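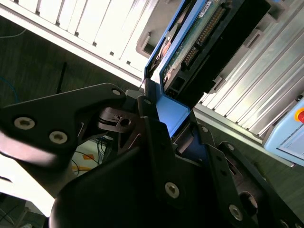

Swapping Drives in Your Home Server: FAQ

Do I need a carrier for every drive?
Yes! Each hard disk sits in its own carrier, and having a spare one ready makes a swap so much quicker.

Can I mix sizes?
You can, but check how your storage is set up first – many mirrored pairs only use the space of the smaller disk.

How should I hold a bare drive?
By the sides, please, and keep your fingers off the circuit board and the connector pins.

It won't slide all the way in. Should I push harder?
No, take it out, check that it's straight and try again.

Is it worth labeling the bays?
Oh, absolutely. Solveig Myklebust writes the serial number on masking tape, and I've copied her ever since (it's great!).

Still stuck? Ask Glykeria Galanis on the Plinine board.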